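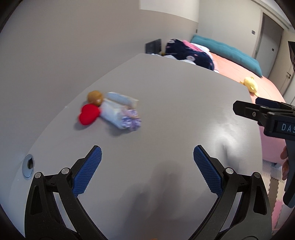

Print this page
E-mail this page

Progress report: Stiltlow–Stekano small exporters program

Hi Faith,

You asked for the plain version this time, so I've left the spreadsheet talk to the attachment and will just tell you how it's going. Mostly well! We're a bit behind on freight and a bit ahead on everything else.

The big news is sign-ups. We've now got 60 businesses on the books across the two towns, and 16 of them have had at least one proper buyer meeting (a real one with samples and a price list, not a handshake over coffee). Food and textiles are still the keenest. The furniture makers have been slower to commit, and I can't blame them when a single trial pallet eats up most of a month's margin.

Erick Mollel ran the July buyers' day in Stekano and did a cracking job of it. I was nervous about the morning session — customs paperwork at 8.30 is a hard sell — but people stayed, asked good questions and kept him talking well into the lunch break. Two of the Stiltlow spice blenders came away with repeat orders from Frei, the wholesaler we'd been chasing since the program started. They're small orders, but they're paid on delivery, and that matters a lot more to a four-person business than a big promise on 90-day terms.

Now the freight. The shared container plan with Prustutel hasn't moved as fast as I told you it would. They want a minimum volume we can't guarantee every month, and we want a fixed rate they'd like to keep floating. I've asked for a quarterly commitment instead and they've gone away to think about it. I have another call with them on Tuesday and I'll ring you after it, whichever way it goes.

Money-wise we're inside budget. The one change I'd like your okay on is moving $3,000 out of travel and into label translation. We've travelled less than planned (video calls have done the job with most buyers), while labelling has held up more shipments than anything else. Erick agrees, and he's the one who gets the phone calls when a carton is stuck.

Next up is the second round of pricing workshops. I'd capped them at 50 places and they're nearly full, so I'm looking for a bigger room in Stiltlow at the same rate. I'll send the dates once that's booked.

Print this page | E-mail this page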